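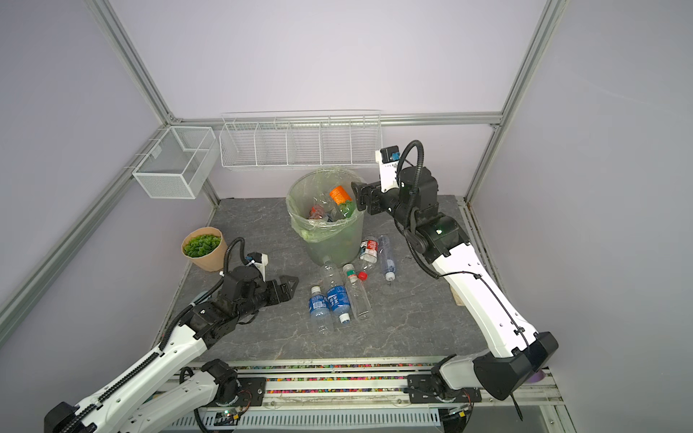

Bottles, bottles everywhere

It's Friday, the kettle is on, and I have finally got round to the bottles. If your house is anything like ours they gather by the back door all week until you can't get out to the washing line without kicking one, and then it's a proper job instead of a two-minute one.

I've gone over to a small bin with a thin green liner, folded well down over the rim so it doesn't slither in when the first bottle lands. I tip everything out on the floor first, blue labels, red caps and all, and then put them in one at a time. It sounds slow, I know, but it gives me a chance to squash each one, and a bag of squashed bottles holds ever so much more than a bag of air!

My record is 16 of the small ones in one liner, though the big clear ones are a menace and I usually give those a good stamp before they go anywhere near it. The liners are Nesier, in a roll of 100, and I've been on the same roll since March - they're a bit flimsy at the seam, so I do carry the bag from underneath on the way out to the recycling.

Jam jars next week, if I can face the labels.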